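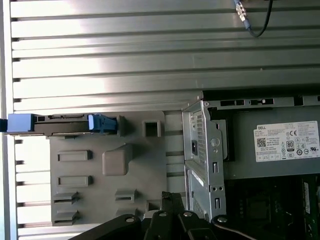 Lautaro Palma thinks anyone who compares grippers by payload should be made to change a light bulb with a car jack. He put this in writing, in the margin of my test plan, next to the column marked "payload." I left the column in, mostly out of spite, and it has been of no use to me since.

The job I was given in March sounded like a week's work. Take two grippers, put each on the same arm, have each one pull a hard drive out of a desktop computer and put it back, and say which one we should buy. The arm is a Vitcombe, and everyone here already has feelings about it. The controller is a Rezende, about which we have mostly stopped speaking. The grippers were a Bomo and a Plundholm. On paper the Plundholm wins everything. It closes faster, squeezes harder, and its data sheet runs to 8 pages with a graph on nearly every one. The Bomo's data sheet reads as if it had been typed up in a parking lot.

I want to argue that the paper should be ignored, and that the whole business of picking a gripper from a table of numbers is a kind of astrology for people who own calipers.

Think about what the drive asks for. It sits in a blue plastic caddy that was designed for a human thumb. A person in a bad mood can get it out while looking at something else. There is very little force in it. What it needs is two surfaces in the right place at a slight angle, a willingness to give way when the plastic flexes, and some idea of when to stop pulling. I have yet to find a data sheet with a row for "willingness." They all have a row for closing speed, as if the drive might make a run for it.

Speed was in fact my first mistake. I set the Plundholm to its rated speed because I had paid for it (well, someone had), and spent an afternoon watching it arrive at the caddy like a man late for a train. Turned down to something polite, it was a perfectly decent gripper, and it was also no faster than the Bomo.

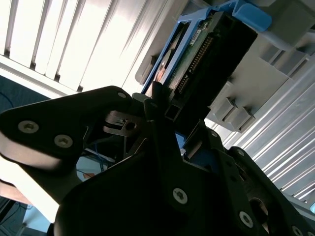
WHAT WE COUNTED, AND WHY I REGRET IT

We ran 596 attempts with each gripper. An attempt counted as good if the drive came out, stayed in the fingers, and went back in far enough to seat. The Bomo managed 469. The Plundholm managed seven more than that, which I was asked to present as a finding. I have stood in front of a slide with those two bars on it, side by side, the same height to anyone sitting past the second row, and heard the word "outperforms" come out of my own mouth.

The count leaves out what the failures were like, and the failures are where you live if you do this for a living. When the Bomo missed, it tended to slide along the rail and give up. You reset and went again. When the Plundholm missed, it missed with conviction. It would get a fingertip under something that was never meant to have a fingertip under it and continue with the program. I kept a box of spare caddies under the bench during Plundholm weeks. I did not need the box during Bomo weeks, and there is no bar on the slide for that.

The camera deserves a paragraph of complaint too. We mount it down at the wrist, looking along the fingers, so the view is largely gripper. People who see the footage for the first time ask if we could move it somewhere with a better view of the computer. We did move it. From farther back you get a lovely look at the case and no idea at all what is going on at the last bit of contact, where the rail meets the slot and everything that is going to go wrong does. I would take a bad view of the right thing. I would also take a camera that copes with window blinds at four in the afternoon, if anyone is selling one.

As for the controller, I will say only that the Rezende reports gripping force to three decimal places and that I have learned to enjoy the first one.
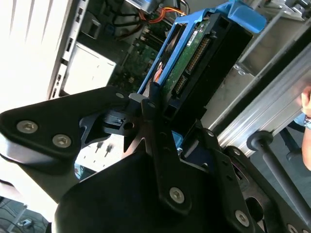
Surely the fix is to redesign the caddy, wrote one reader of an earlier draft, give it a flat tab the robot can grab and stop blaming the gripper. I hear this at every lunch I am unwise enough to attend. It is a fine idea for caddies that have not been made yet. The ones that have been made are in offices and closets and the backs of trucks, and they have the handle they have. If we only wanted to pick up things shaped for robots, we could have stopped years ago with a suction cup and gone home.

The same reader suggested softer fingertips, and there I have to give way. We glued rubber pads on the Bomo for one long evening and it behaved like a different machine, right up until the glue let go. I have asked for proper ones. The request form wants to know the payload.

So my recommendation, for the people upstairs who skipped to this part, is to buy the Bomo. It lost. It is slower on paper and weaker on paper, and it came with a cable too short to reach anything we own. It also fails in ways I can clean up before my coffee gets cold, and I would like to see that in a table somewhere, in whatever units they please.

Lautaro has read this and wants it known that he would have picked the Plundholm and turned it down further. He may be right. He can have it on his bench from tomorrow morning, along with the box of caddies, and the Vitcombe's left-hand cover, which has never fit either.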